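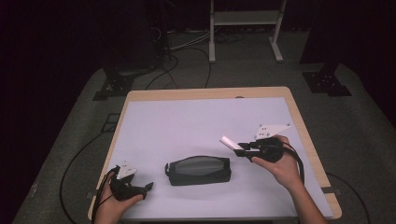

What does a line of +130 mean on a series price?
A winning stake of 100 returns 130 in profit, plus the stake itself. The plus sign marks the side the book is paying extra on, usually the underdog.

Unit 3 – Reading a Playoff Price
Handout for Intro to Sports Markets, updated 2022-11-22

Turning a price into a percentage
For a plus price, divide 100 by the price plus 100. At +130 that is 100 divided by 230, or 43.5 percent. For a minus price, drop the sign and divide the price by itself plus 100. At -150 that is 150 divided by 250, or 60 percent.

Add the two together and you get 103.5 percent. The extra 3.5 points are the book's margin, also called the hold or the vig. To get a fair estimate, divide each side by the total. The underdog comes down to 42.0 percent and the favorite to 58.0 percent.

Series price and game price
A game price covers one night. A series price covers everything left to play. Students often mix these up on the first problem set, so write down which one you are using before you start.

Take a best-of-seven between Rirnach and Rasar, tied at two games each. Three games are left at most and a team needs two of them. If Rirnach wins each game with probability 0.55, its chance of taking the series is:

Win, win: 0.55 x 0.55 = 0.3025
Win, loss, win: 0.55 x 0.45 x 0.55 = 0.1361
Loss, win, win: same as the line before, 0.1361
Total: 0.5748

A small edge in one game becomes a slightly larger edge over three. With home ice or home court, use a different number for each game and work the lines out again.

Sample size
The course data file has 658 playoff games. Only 117 were played with the series tied at two, and 30 of those went to overtime. That last group is too small for firm claims about clutch play – please don't build a paper on it.

For section
Beat Fuchs takes the morning group and Safta Furtună the afternoon one. Bring the Prendero worksheet with problems 1 to 4 done by hand. Nelu Dinu has the answer key for the March retake.

Problem 4 has a typo. The favorite should be -140, with the underdog at +120.

Reading: Lytvynenko, chapter 3, up to the section on live betting. The part on hedging is optional and won't be on the quiz.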